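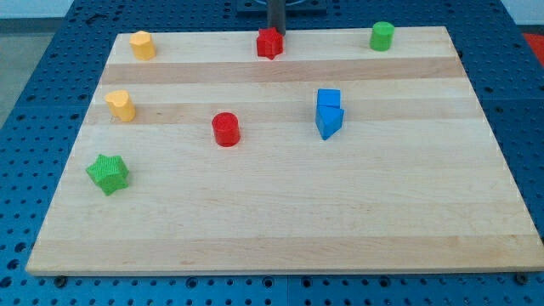 *Coloured blocks on the striped wooden board.*

**Ticket 688: supporter newsletter not reaching church addresses**

Opened by: Lovisa Åberg, Hiltstead mission office
Assigned to: Trygve Aasen
Status: open, waiting on supplier

**Problem**
The October prayer letter from the Bakke family went to 2000 supporters. Four partner churches say it never came, including Solberg, which pays part of Eilif Bakke's monthly support. Private addresses at the same churches got it.

**Checked so far**
- All four church addresses are on the list and spelt correctly.
- No bounce messages in the office inbox.
- Sent a plain test with no attachment. Solberg received it in 10 minutes.
- Sent the full letter again. Not received.

**Trygve, 22nd December**
The letter has the pledge form attached as a PDF. Took the form out and sent the text by itself to Solberg. Sverre Engström rang from the church office to say it was in his inbox. Put the form back, sent again, nothing.

All four churches have their mail through Pirano. I have asked Pirano whether they are holding the attachment and am waiting for a reply.

**For now**
Send the letter to these four without the form and post them paper copies. Lovisa has the labels. Please don't remove anyone from the list.

**Still to do**
- Baldur Baldursdóttir to put the form on the website so we can link to it.
- Ask the other three churches if the text-only letter arrived.
- Chase Pirano after the holidays.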